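October 15, 2026
Iron gall ink, batch 14

Okay, so the galls finally got a fair trial. I crushed the Zallel ones by hand (coarse, like cracked pepper, my wrists are not happy) and put them in 600 ml of rainwater back when we were still arguing about whether to boil. We didn't boil. The last boiled batch went thick and stringy on me and I'm not scrubbing that jar again.

Strained it this morning through the old cotton, twice. Color of strong tea, smells like a wet fence. I set aside a cup before adding anything so we have something to go back to if the rest goes wrong. Label on the lid, not the side — the side labels slide off the second anybody drips on them.
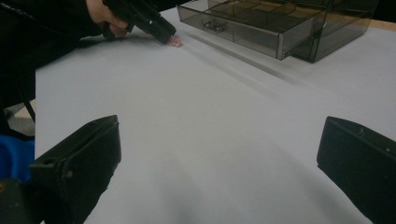
White tabletop, matte surface.

Then the iron. I dissolved the sulfate separately in a little warm water and poured it in slowly, and it went gray-purple and then nearly black, which never gets old! I like it a touch under on the iron these days. Batch 11 was gorgeous for a month and then started eating the Lilleo laid paper along the heavy strokes, you can see daylight through the capital letters now. Too much iron, not enough tannin, my fault entirely.

Gum arabic went in last. I had it soaking overnight and it still had lumps, so I mashed them against the side with a spoon and lost my temper a bit. 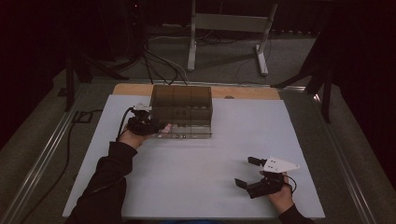 Smoky brown acrylic box, three compartments, on the white board.

Swabs on three papers so far. Kanilov cotton rag: lovely, crisp edge, goes on pale and darkens while you watch. Lilleo laid: a little feathering on the cross strokes, same as ever. The cheap sketch paper: a disaster, whiskers everywhere, but I wasn't expecting much. Pen was the pointed steel one. I want to repeat all of it with the broad nib and with a cut quill, assuming I can find a quill that hasn't been chewed up by somebody practicing.

Flow is on the thin side. If you pick up this jar, shake off the nib before you touch the page or you'll get a blob on the first downstroke and then be annoyed with me. More gum would fix it but 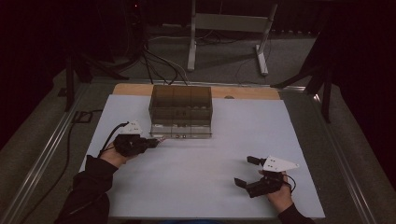

I'd like to wait a few days first, as the last couple of batches tightened up on their own once they'd had some air. A drop of clove oil is in there against mold. Please don't add another one! It already smells like a ham.

Still to sort out: the fade test. I'd like strips in the south window and matching strips in the drawer, swapped for nothing and touched by no one until November. Page 52 of the old book has the layout I used for the walnut ink and it worked fine, so copy that.

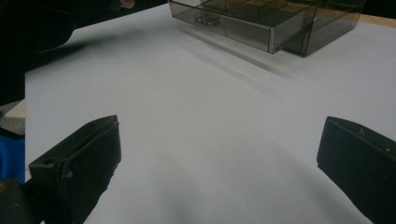
Dana Whitcombe
Ink and paper bench

Also, the Li scale is drifting again. I weighed the same gall three times and got three answers, so treat my gum weight as a guess. The 1000 g check weight is in the top drawer under the blotters, use it before you trust anything.

Leftover gall mush is in the bucket by the sink. I want a second soak out of it for a weaker wash, so please leave it be.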